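Fault Test Technician, Machine Tending (two openings)

Mavuston Robotics
Location: Jirnthorpe test floor, on site
Type: Full time, fixed term with the option to extend
Team: Reliability and Safety
Reports to: Test floor lead

About the job

Mavuston builds mobile robots that load, unload and look after front-loading washing machines in shared laundries. The robot is called Tavell. It drives up to a machine, finds the door with a camera at the wrist, opens it with a two-finger gripper, moves the laundry and closes the door again.

In June we stopped all Tavell work at customer sites after a safety fault. The robots have been back on our own test floor since then, with no public access. We are hiring two technicians to help us reproduce the fault, test the fixes and decide whether the robots are ready to go back out. Please read the next section before you apply. It is most of the work.

What went wrong

A Tavell unit at a customer laundry was closing a washer door at the end of a load. The attendant saw a sleeve caught at the bottom of the opening and pressed the stop button on the robot base. The base stopped. The arm stopped. The gripper did not. It kept closing on the rim of the door for about two seconds and then held at full force. The attendant had already reached in for the sleeve, and her hand was pinched between one finger and the door ring. She had bruising and no broken bones, and she was back at work the same week.

We found two separate problems. The first was in the stop circuit. On that hardware version the gripper controller got its stop signal over the data bus and had no wired line of its own. When the bus was busy, the signal was late. The second was in perception. The wrist camera had taken a reflection on the polished door ring for the edge of the door, so the fingers were already in the wrong place and gripping harder than they should have been to make up for it.

When we went back through the logs from all sites, we had records of 3,647 door cycles. In 42 of them the gripper closed on something other than its target. Most of those ended in a retry and were never reported to us as faults. They should have been. The retry counter was treated as a performance number and the safety team was not looking at it. That has changed, and part of this job is reading those records every day.

The wired stop line has been designed and fitted to the test units. The perception fix is still in progress and it does not work well enough yet. Shiny metal, curved glass, ceiling lights and people walking past all show up in the door, and the robot needs to tell them from the door itself.

What you will do

Run door approach, open and close tests on Tavell units from a written test plan, and record the result of each run.

Set up fault cases on purpose. This includes loading the data bus, cutting power to the gripper partway through a close, moving lights, hanging cloth in the door opening and having a test dummy hand in the pinch area. People do not put their own hands in the pinch area, for any reason, on any test.

Measure stopping time and closing force at the fingertips with the gauge, before and after each software change.

Inspect fingers, links, fasteners and cable runs at the start and end of each shift. Replace worn parts and log what you replaced.

Review wrist camera recordings from failed runs and tag what the gripper was aiming at and what it reached.

Write up each fault in plain language so that a laundry attendant could follow it. The customer sites get copies of these reports.

Stop a test when you think it should be stopped. You do not need permission and you will not be asked to justify it on the spot. We write it up afterward like any other stop.

What you need

Hands-on experience with electromechanical equipment. This could be industrial robots, appliances, vending machines, elevators, packaging lines or something close to these. Appliance repair people have done well on this team.

You can read a wiring diagram and use a multimeter without help.

You have used lockout procedures at work and you follow them when you are tired and behind schedule.

You keep clear written records. We will ask to see a sample of something you have written, with any private details removed.

You can lift and move test equipment with a partner and be on your feet for much of the shift.

Useful but not required

Experience with safety relays or stop circuits.

Basic Python or any other scripting, enough to pull a log and sort it.

Experience in a self-service laundry, on either side of the counter.

Reading knowledge of Chinese. Some of the washers we work with carry Chinese labels, and it saves time when we match a machine to its manual.

You do not need a degree. You do not need to have worked with our type of robot. Training on the arm, the gripper and the gauge is done on site before you run anything alone.

Hours and conditions

Early shift starts at 6:30 a.m. and late shift at 2:00 p.m. The technicians swap shifts by agreement. There is no night work. The test floor is warm and can be loud when machines are spinning. Hearing protection and safety shoes are provided.

Pay is hourly, with overtime. We send the pay range with our first reply to every applicant, so you will have it before you spend any time on an interview.

Every test run has one operator and one person on the stop. If the second person has to leave, the run ends. We know this makes the work slower and the schedule allows for it.

Who you will work with

The reliability team is small. You will work next to the engineers who designed the new stop line and the people working on the door detection. Outside review of the stop circuit is done by Simões Safety Engineering, and you will hand your measurements to them directly. Nobody at Mavuston edits the numbers on the way. If Simões does not sign off, the robots stay here.

How to apply

Send a resume and a short letter to the hiring desk through the careers page. In the letter, tell us about a fault you found that other people had missed or had gotten used to. Say how you found it and what you did next. A page is plenty. We are more interested in the details than the outcome, and it does not have to involve a robot.

If we would like to go further, we will set up a phone call and then a paid half day on the test floor. During the half day you will watch a set of door runs, fill in the record sheet and talk through one failed run with the team. There is no trick question in it. You will be behind the guard line the whole time and will get the site safety briefing first.

If you worked at one of the customer laundries while Tavell was running there, you are welcome to apply. Please mention it in your letter. It will not count against you, including if you filed a complaint.

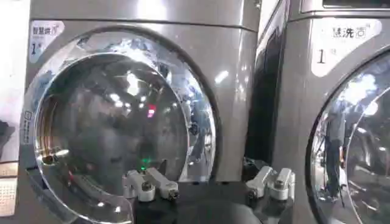
Applications stay open until both positions are filled. We reply to everyone, and if you need changes to the phone call or the site visit because of a disability, tell the hiring desk and we will arrange them.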